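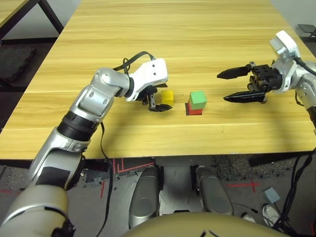

Search this site Search Go

July 2021
By Solveig Bråten

Hello again from Clirkby! A shorter report than the last one, as June was mostly spent on the working rules and I think you'd like to see where your money went.

First, the floor markings. Red tape on a grey floor sounds like nothing much, but Kadir Özkan and I argued over it for most of a morning (he wanted the lines further out, and he won). The rule as it now stands is that you keep clear of the tape while the arms are powered, full stop, even if a cube has rolled off the table. I've caught myself leaning in twice, so I'm not claiming sainthood. 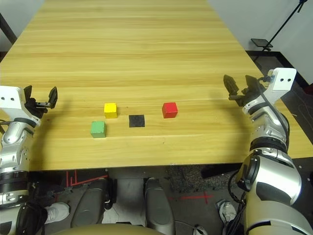
Then there's the logging. We've put 488 runs through the new sheet and 152 of those had something missing, usually the start layout or the name of whoever had the stop button. That's too many! Kadir now won't accept a run unless both boxes are filled in, and people grumbled for a bit and then got on with it.

Cables are my next headache. The draft says they should be tied back and off the floor before anyone starts, and we're not there yet. Tekwood have quoted for covered trunking, and I'd like to spend the leftover 100 pounds from the sign budget on it if you're happy with that.

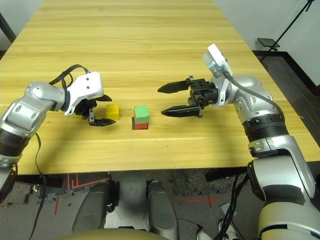 What's left to do

Rule 3, on who may restart after a stop, still needs rewriting. Kadir's version is stricter than mine and probably better. I'll send both over with the trunking quote.

Recent items
Lastata: spring update
Kovačević workshop notes
Stop button checks, revised sheet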